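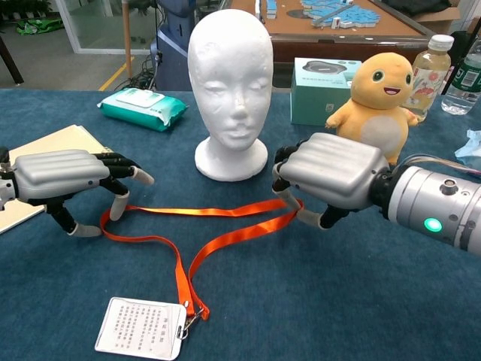
Sedgwick Flat Lanyard, Breakaway
Item no. 1253
In stock, ships from Garinwood

Plain flat lanyard for badges, keys, passes. Polyester, woven, no print. Safety breakaway at the back of the neck, metal swivel hook at the bottom. The one we sell most of by a long way. Schools, gyms, trade shows, parking crews, summer camps.

Colors
Bright orange, red, royal blue, navy, kelly green, black, white, gray. Yellow is out until July, mill is late again. Purple has been dropped, sorry, we have a few odd packs left so call if you need to match an old order.

Orange and yellow are the bright ones. They are NOT certified hi-vis and don't replace a vest. We get asked this every week.

Sold by
Pack of 25
Box of 100
Case of 600 (one color per case, no mixing, boxes can be mixed)

Price shows once you pick a size. Case price is the best one, obviously. Tax exempt customers send the certificate BEFORE ordering, we can't take the tax off afterward without redoing the whole invoice.

What's the difference between the Sedgwick and the Conden
Conden is the round cord type. Cheaper, thinner, rolls around on the neck more. Fine for a one day event. Sedgwick lies flat and holds up to being worn all year. Same hook on both. If people are wearing it over a collared shirt get the flat one.

Breakaway
Plastic clasp, pulls apart with a firm tug, snaps back together. Replacement clasps are in the parts section. If you hang a big ring of keys off it the clasp will pop open, that's what it's for. Heavy keys want the Pitholm belt reel instead. Don't tie a knot around the clasp to keep it shut, please. Anyone working near belts, rollers, drill presses, anything that turns, check your own shop rules before wearing any lanyard at all, breakaway or not.

Hook
Swivel hook, nickel finish. Fits every badge holder we carry, the soft vinyl ones and the rigid ones. Does fit most key rings but not the very thick gate type. A bulldog clip version was made for a while, not any more. If your badge has no slot you need a punch or a holder with it's own slot. We sell both.

Care
Hand wash, cool water, a little dish soap. Hang up. Machine wash is OK in a mesh bag if you take the badge off first (people forget). No bleach on the colors. No dryer, the clasp warps. White ones go gray around the neck after a few months, get black if that bugs you.

Color matching
Dye lots vary a bit. If the whole staff has to match, order it all at once. Screen colors are not real colors either. We'll mail you a sample, one per color, up to 3 colors, free in the lower 48. Give it a week or so. Samples are the regular product so you can keep them and use them.

Printing
Not on this item. The weave is too coarse and the print flakes off. For a logo look at the Sedgwick Smooth, different page, longer wait, needs artwork. No rush printing in August or September so don't ask, back to school eats the whole schedule.

Shipping
Orders in by 1 p.m. go out same day if the color's in stock. Later than that, next working day. Packs go in a padded mailer, boxes and cases go ground. Cases are heavier than people expect. We don't ship to PO boxes by the case.

Pickup at the Garinwood counter is fine, use the side door, bring your order number. Counter closes at 4.

Returns
Unopened packs, 30 days, you pay the postage. Opened packs no, unless something is wrong with them. If a clasp or hook is bad just email a picture and we'll send more, no need to mail the bad one back. Wrong color picked by us = our problem, we'll fix it same day.

Questions we get

Is it long enough for tall people? Usually. Finished length is on the size chart tab. There's no adjuster on this one.

Kids? There's a shorter youth length, item 815, same colors minus gray. Not for little kids, and take them off for the playground.

Latex? None in it.

Do they come with badge holders? No. Holders are seperate. There's a bundle with the vinyl holder on the clearance page while it lasts.

Can I get them individually bagged? Yes for full cases, small charge, adds two days. Ask in the order notes box.

Will it go with our old Pitholm holders? The newer ones yes. The old ones with the snap strap, also yes, just loop the strap through the hook.

Reorders
Log in, hit past orders, hit repeat. Check the color before you pay, it pulls whatever you bought last time.

Also see: Conden Round Cord, Pitholm Belt Reel, vinyl badge holders, slot punch, replacement clasps (pack of 50)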